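Birdie Haverford had 15 minutes to draw a strip and no punchline. Panel one, a duck. Panel two, same duck, sadder. The Drestwood Courier wanted it by noon.
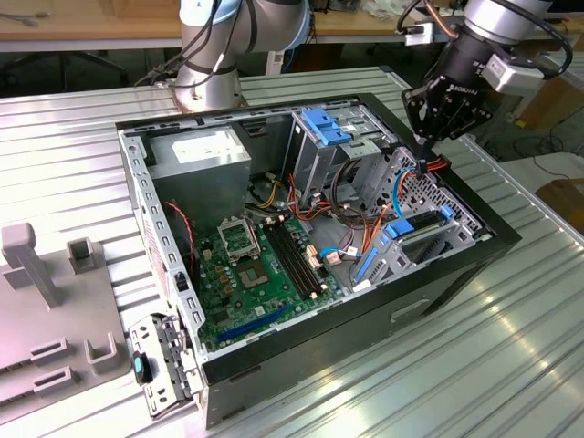
Open tower on the worktable, side panel off.

She called the syndicate. Rang forever.

"Give the duck a hat," said her editor.

"He had a hat in July. Readers wrote in. 122 letters."

"Good letters?" 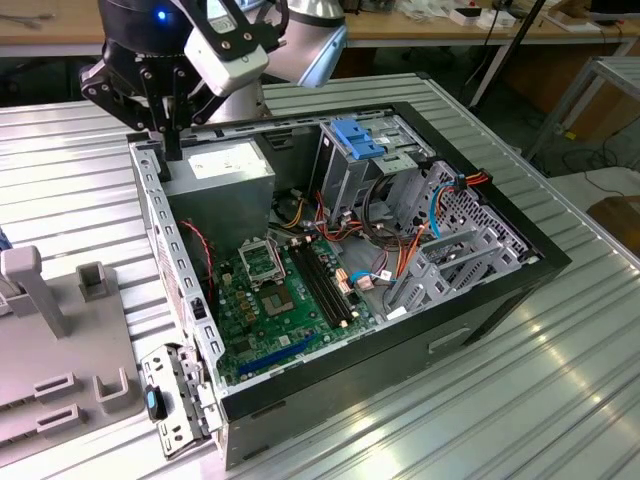
She hung up. Inked the hat anyway, big one, feather, spilled a little on teh duck's foot. Fine. Boots now.
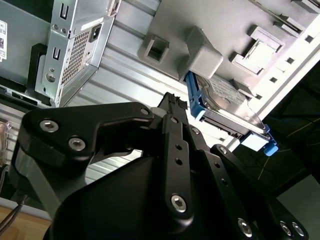 By Jalen Halvorsen | March 2, 2024

Panel three. Duck in hat and boots, looking at the pond. She wrote "Well." in the balloon and ran for the bus.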